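Part 2: Setting up your watchlist in Itia

Okay, so you've got an account and you're signed in. I use Itia to keep up with pilot season, and this is how I set mine up.

1. Open Watchlist and tap New List. I called mine Pilots, but go wild.

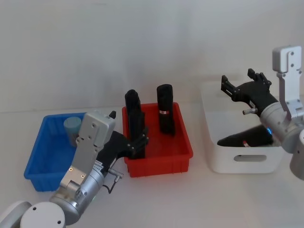 Photo: Bergþóra Oddsson

2. Search for a show by title. Let's use Ovalstead, the hospital soap everybody keeps telling me to watch.

3. Tap the plus sign, then pick Series or Single Episode. Go with Series - otherwise you'll only hear about the pilot!

Note: A list holds up to 200 shows. I'm almost there (don't judge me).
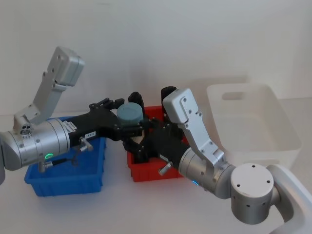
Can I follow a show that hasn't been picked up yet?
Any show with a title page can be followed, and you'll get an alert if a network orders it.

4. Go to Alerts and choose how early you want a nudge. I use 5 minutes, which is just enough time to make popcorn.

5. Turn on Hide Spoilers. It blurs cast news and episode summaries until you've marked the episode as watched.

Caution: Deleting a list wipes its watch history too. I lost two seasons of Jorport notes that way, so export first (Settings, then Export List). 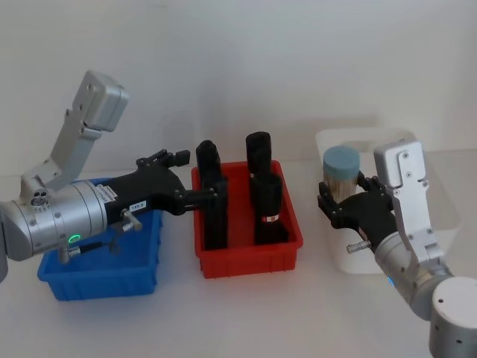 Fig. 3. Tabletop with blue and red bins

6. Tap Share if you want friends to add shows. They'll need their own accounts.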